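# Chapter 4: Watching Bees Where They Live

I got into native bees by accident, and I'd like you to know that before we start, so you don't think you need a degree or a fancy net. My first proper season was spent lying on my stomach beside a gravel path at Hadport, watching a patch of bare dirt you could cover with a tea towel. My neighbours thought I'd had a fall! What I'd found was a nesting site, and by the end of April I was completely hooked.

Most people hear "bee" and picture a hive, honey, maybe a sting or two. Fair enough, but most kinds of bee live nothing like that. A great many are solitary. Each female digs or finds her own nest, stocks it with pollen, lays her eggs and closes it up. She may have a hundred others digging right next door (we call that an aggregation, and you'll meet the word again in Chapter 6), but she isn't sharing the work with any of them.

In this chapter we're going to learn how to find those nests and how to watch them properly. I've put finding first because it's the part my students get most impatient with. They want to go straight to flowers. Flowers are lovely, and I've taken far too many photos of bees on them, but a bee on a flower is a bee out shopping. If you want to know how she lives, you have to find her front door.
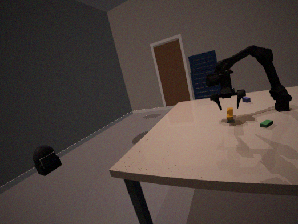

So, where do you look? Start with bare or thinly covered ground that gets the morning sun. Path edges are good, and so are old banks, the worn bits of a footy oval, and the crumbly mortar in a brick wall. Look for a hole about as wide as a pencil lead, sometimes with a little collar of loose soil around it. Ants make holes too, of course, and I still get fooled. Sit down, keep your shadow off the ground and wait ten minutes. If a bee drops in with yellow legs, you've got your answer.

My friend Radek Štefanec has far more patience than I do. He spent one whole season at the old quarry at Cassim, marking nest entrances with golf tees, and counted 1,172 of them. The next season he went back and got 1,240. We argued about that for weeks -- was the site growing, or had he just got better at spotting holes? I still lean towards the second one, and he still doesn't agree with me. Keep that argument in mind, as we'll use his two counts in the exercises.

You'll need very little gear for what follows:

- a notebook with a hard cover
- a pencil (pens give up in the rain)
- a watch
- something to kneel on
- a hand lens, if you have one

A camera is handy but it can wait. I lost most of a beautiful morning at Woseo fiddling with the focus on a new lens, and when I got home I had a stack of sharp pictures and not one note about what the bees had been doing.

## 4.1 Your first ten-minute watch

Pick a single nest entrance and write down the time, the weather and how much cloud there is. Then write down every arrival and departure for ten minutes, even if that means a page with nothing on it. I have plenty of those pages. Note whether she's carrying pollen when she comes in, and where on her body she carries it -- legs or belly -- as that will help a great deal when we get to the family key in section 4.3.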